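Robot Spends Open Day Reaching for a Lever

Pullska lets the public watch a machine do what your hand does without asking

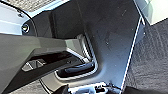 Two hours, one handle

Visitors to the Pullska open day on Mon 26 October had been promised the future of vehicle interior work. They got a car trim panel, a black lever in a silver-rimmed pocket and a large gray gripper that approached the lever with the caution of a man returning a borrowed lawnmower.

The company, which rents the back half of the old Goso bottling hall, builds handling equipment for firms that take car interiors apart and put them back together. Its new arm, called Vistano, is meant to work the small stuff: handles, latches, clips, the parts that get pulled, pushed and cursed at. Car bodies have been welded by robots for decades. Getting one to deal politely with a plastic pull handle is a newer line of business, and a slower one.

The doors opened at ten, and the first group of 18 was led past the coffee to a strip of yellow tape on the floor. Behind it, the arm moved in on its panel, stopped with its finger at the rim of the pocket, and considered the matter. A screen overhead said PLANNING. It said PLANNING for long enough that a boy in the front row asked whether it was broken. A guide told him it was thinking, and he said that was what his dad says too.

The guide explained that the pocket is the hard part. A person hooks a couple of fingers in there and pulls while looking at something else. A gripper this broad has to work out the angle first, and a shiny rim and a dark lever under bright light do not make the job easier for its camera. The dust on the panel had been left there on purpose, we were told, as customers' cars are rarely clean. Several people nodded at this with feeling.

By lunch the tour had run 10 times, and the script had been trimmed. "Effortless" went after the second group.

Warrier, the parts rebuilder across the road, has ordered two of the arms and expects them in May. Its staff had come over in a body to look at their future coworker and stood at the tape with folded arms. One wanted to know if it could also find the screws that roll under the carpet. It can't. Another asked about its lunch break and was told that it doesn't take one, an answer that went down badly.

Pullska would not give a price for the arm, though it was generous with the tote bags. Asked how long a person takes to do the same job, the guide said the comparison was "not really the point" and moved the group along to the cable display.

The next open day is planned for spring. Parking is behind the hall, and visitors are asked to stay behind the tape, even when nothing seems to be happening.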